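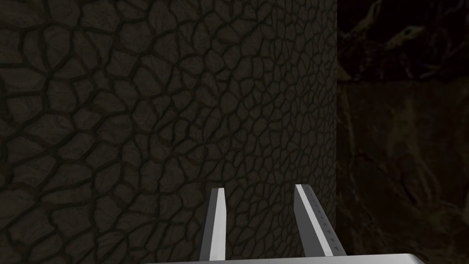 Teaching a Simulated Gripper to Know When to Wait

Project report, Molleo group
Archie Morrison, Pendo Simiyu, Renata Domański

Where we started

When our group picked this topic in October we thought we'd spend the term writing a clever grasp planner. We did write one in the end, and we're fond of it, but most of our evenings went into the software around it: the part that takes a wrist camera view, decides whether there is anything worth acting on, and passes a target to the planner (or politely declines to). We named the whole thing Molleo, after Pendo's first folder name, and by the time we thought of something better it was in every import line.

The simulator was handed down to us by Edmund Kozłowski, whose own project used it the year before, and we owe him a big thank-you for answering so many messages about it. His version had plain gray surfaces everywhere. Ours draws a fresh set of surface textures and colors at the start of every episode, so a wall might come out looking like cracked mud or marble, and the detector has to get along with whatever it is given.

How the software is put together

Molleo runs as four small processes that talk over a message queue. The renderer publishes wrist camera images. The detector, which we call Skoria, reads each one and returns a mask for the target plus a confidence score. The planner turns a good mask into a short path for the fingertips, and the controller follows that path and reports the joint positions back to everyone else. Keeping them separate was Renata's idea, and it paid for itself the first time Archie broke the detector, when the rest of us could carry on with a recorded mask file.

Between the detector and the planner sits what we call the gate. It can say go, look again, or back off. "Look again" moves the wrist a short way sideways and asks for another mask. "Back off" is for views like the one at the top of our report, with a patterned wall close to the open fingers and nothing between them. Our early detector loved those cell patterns! It would pick a single dark-edged cell, call it the target with great confidence, and send the planner off toward the wall.

The fix was fairly simple once we had argued about it long enough. Skoria now has to find the target in 5 images in a row, and the mask has to move the way the wrist motion says it should for something at that distance. A patch of wall texture usually drifts at the wrong speed, and the gate throws it out.

Cluttered views

We were much slower to get anywhere with clutter. The scene generator likes to put large see-through shapes near the target, and they overlap in ways that change color as the camera moves. Shadows were a trouble too - our shadow map is low resolution, so the edges come out as sawteeth, and a detector that has learned to care about edges finds those very exciting.
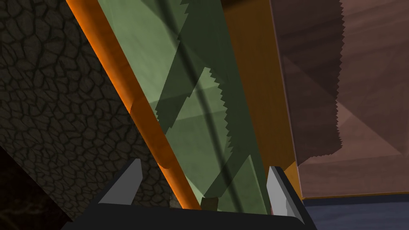
Our first idea was to raise the shadow resolution until the teeth went away, and it did make for prettier images, but rendering slowed down so much that a training run no longer fit into one night on the lab machine. Bartosz Zieliński, our supervisor, suggested leaving the shadows ugly and changing where they fall. We now render each training view twice with the light moved between the two, and the detector is penalized if its mask changes. The small brown block is the target in both renders, so the mask should stay put while the shadow edges wander off somewhere else.

Translucent surfaces needed their own treatment in the planner. The depth buffer sometimes reported the front face and sometimes whatever lay behind it, so paths would be planned straight through a panel. We now ask the simulator for both depths and have the planner treat the nearer one as solid. It makes for cautious, slightly roundabout paths, and we can live with that.

Training and testing

We trained on 900 episodes and held back 50 for testing, with textures the detector had never been given. The random seed for the held-back set is 1177, and it is written into the config file so that whoever takes over can get the same episodes. Please don't change it without telling someone. We did, by accident, and spent a whole afternoon comparing two detectors on two different test sets.

The gate made the biggest difference on views dominated by a wall, where false targets had been our main headache. In clutter the results are more mixed. The paired-light training made the masks steadier, but "look again" can still get stuck, moving left and then right and then left, when a colored surface covers part of the block from both sides. Renata has a branch that remembers which directions were already tried, and it behaves nicely on the few episodes she has replayed by hand. It isn't merged yet.

Notes for the next group

Start the renderer before the detector, or the queue fills with empty messages. The replay tool needs the texture folder from the same run, so copy the two together. Pendo's notes on the depth buffer are in the docs folder, and they are longer than our planner code, but do read them before touching anything to do with translucent materials.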